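Spring has been busy for the Fluvinent robotics club, and I've been promising you all a proper update since the end of winter, so pour yourself something warm, because I do tend to go on. As most of you know, our simulation group has been working toward the Koskela student challenge, where every team gets a pretend room full of odds and ends and a pretend robot to look after it. The robot has two arms, the room has a table, and the rest is up to the students!

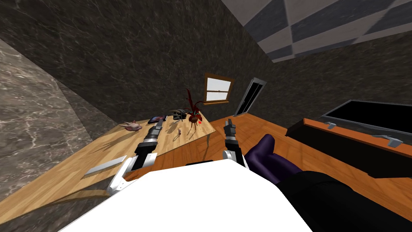

**Celeste Vilela**
*Club coordinator and newsletter editor*

When I sat in on the group in May, they were working in the room they call Nevance, with its marble walls and a wooden table that I would happily have in my own kitchen. I fell for the pink plush toy on the tabletop right away (it looks like an axolotl to me, with those little frilly gills), and I'm fond of the plant with the spiky dark red leaves as well. Poonam Pant, who leads the group this year, let me admire everything for a while and then very kindly steered me back to the arms.

The arms are where the hard work is. Each one has a gripper with two fingers, and the students have to decide where those fingers should go, how far apart to hold them, and which way the wrist should face. I had imagined somebody steering with a joystick. They write the moves out in code and then run them, and when a move goes wrong they go back to the code and have another try. Poonam keeps a log of the attempts, and it was up to 200 by the time I visited, which she seemed to think was perfectly normal.

Raghavendra Fernandes has been looking after the close-up work. He likes to bring a gripper in slowly with the fingers open and study the view from the wrist before he lets it take hold of anything. The shapes in Nevance can be very odd from that near! One of them is black and glossy with curved prongs going every which way, and we had a long and cheerful talk at the screen over where a person would even begin to pick it up. Raghavendra would go for the gray rod. I'd put on gardening gloves. There's also a C++ book lying in there, *Data Structures from Scratch*, and I'm told a few of our members could stand to read the real thing. 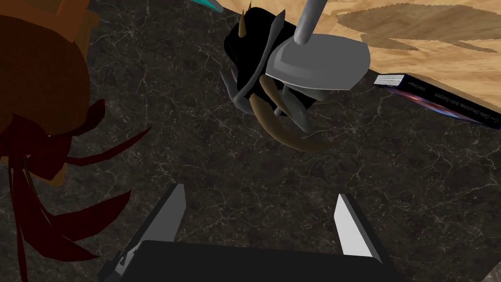 ## Coming up for the simulation group

The challenge allows 2 entries per club, and we mean to use both. Poonam's half of the group will enter the tidying task, and Hélder Gouveia is putting together a second team for the sorting task, which he has been talking about since the fall. He still has room for new people, and you don't need to have written a line of code before. Members from age 13 are welcome, and so are parents who'd like to sit and watch. Come at 4:30 in the afternoon and look for us in room 44.

If you have an older computer with a decent graphics card that you no longer use, please have a word with Amândio Macedo, who would be delighted to give it a home.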